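I have sat on more working groups about household robots than is good for anyone, and I still come away fond of them, biscuits and all. The draft we took to Brenulport in March runs to 60 pages, and 20 of those deal with how hard a gripper may squeeze. How it should behave near a door gets one paragraph, and a rather shy one.
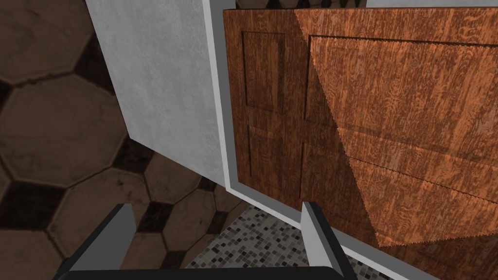
Liette MacLeod wrote to me that a door rule would be out of date before the ink dried, and that makers should simply publish their test runs and let buyers judge. I take the point kindly, but I can't see my neighbours reading 2,000 test runs of anything — I wouldn't myself.

What I'd like is something plainer. Let every maker say which rooms were tried in simulation, which in a real house, and how often the machine stopped when it was unsure of itself. 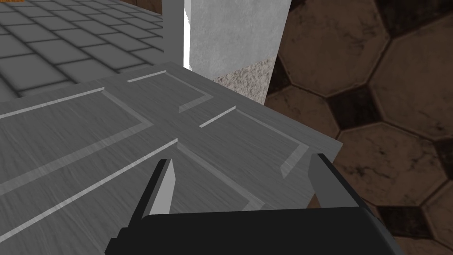

And let the failures be printed beside the successes, in the same size of type, please. A thousand good runs past a cupboard tell me very little if the bad ones are kept in a drawer. The next draft is open for comments until March, and I do hope people will write in.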